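Subject: Re: [tekau-dogs] Dog-friendly menus in town - worth it?
From: Igor Vaněk
To: tekau-dogs list
Date: Tuesday, March 30, 2021

Itzel Meléndez wrote:

> Hi all, has anyone else tried the new dog menu at Quintero? They do
> a "pup plate" with chicken and rice, a frozen yoghurt thing in a
> little tub and a biscuit to take home. Mine went mad for it. The girl
> at the hatch told me it's all vet approved and grain free, and that
> it helps with joints. It's a bit dear but I think it's lovely that
> they bother. Ditard are meant to be starting one too. Should we put
> them both on the list's page of recommended places?
>
> Itzel

Itzel, I'm glad yours enjoyed it, and I don't want to be the one who moans about a treat. But I'd hold off on the recommended page for now.

First, "grain free". You say there's rice in it. Rice is a grain. Either the girl at the hatch was guessing or the sign is wrong, and if they can't get that one straight I wouldn't put much weight on the rest. My old bitch comes up in lumps when she has wheat, so I ask these things every time, and I've had three different answers from the same counter before now (a different café, I should say).

Second, "vet approved". Which vet? I rang Quintero on Saturday and asked. The man was perfectly polite, said he thought it was the supplier's vet, and that the supplier was Tukier. I wrote to Tukier and had a reply saying their recipes are "developed with animal nutrition in mind". So are mine. I boil a chicken thigh with nutrition in mind most weeks.

As for joints, I asked what was in it that did joints any good and was told green-lipped mussel. Fine, some people swear by it. How much is in a tub? He didn't know. If it's a pinch, you are paying for the word on the lid.

Which brings me to the price. The plate is 8 pounds. You can get the same weight of plain chicken and a bag of rice for less than half that and have enough over for your own tea. The yoghurt I can't fault on price, but nowhere on the board does it say what it's sweetened with, and that is the question I'd want answered before any of us let a dog near it. Xylitol is the one to look out for. It turns up in low-sugar stuff meant for people and it is dangerous to dogs, even small amounts. I'm not saying it's in there - I've no reason to think so - only that I asked and he had to go and look, and he hadn't rung back by last night.

I'd also say go easy on portions. One size of plate for every dog makes no sense to me. What's a snack for a Labrador is a full day's food for Itzel's two, and I notice the board says nothing on that either. When we did the walk last June half the dogs had something from the van at the top car park and I know of at least two people who were up all night with the back door open.

What I'd suggest for the page is that a place goes on if it can tell you the ingredients when you ask, including sweeteners, and if it keeps the dog bowls apart from the human ones. Water outside, shade in summer. I don't care whether they do a menu. The bakery by the bridge has never sold a dog anything and it's still the best stop on the route, with a decent bit of wall to tie up to.

On Ditard, I'll believe it when I see it. They've been "starting one" for as long as I've been on this list.

Happy to be told I'm wrong on any of this. If somebody has a photo of the Quintero lid with the small print readable, send it to the list and I'll take it back to Tukier.

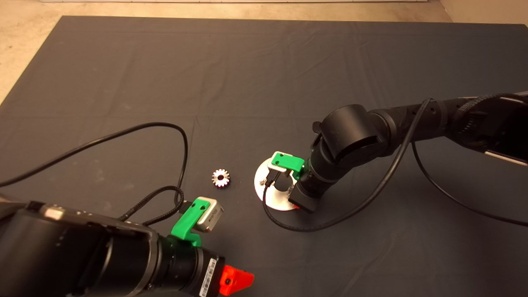 Posted by Igor Vaněk to tekau-dogs | 6 replies | Reply to list | Reply to sender

PS. Forgot to answer the other thread. Yes, you can freeze the home-made ones. Mashed banana, plain unsweetened yoghurt, a spoon of peanut butter (read the label on that too, same reason as above), into an ice tray overnight. I give one after a long walk and none otherwise. Don't use the deep trays, they take ages to come loose and the dog stands there shouting at you.

PPS. Whoever borrowed my folding bowl at the reservoir, the blue one, I would like it back.

Igor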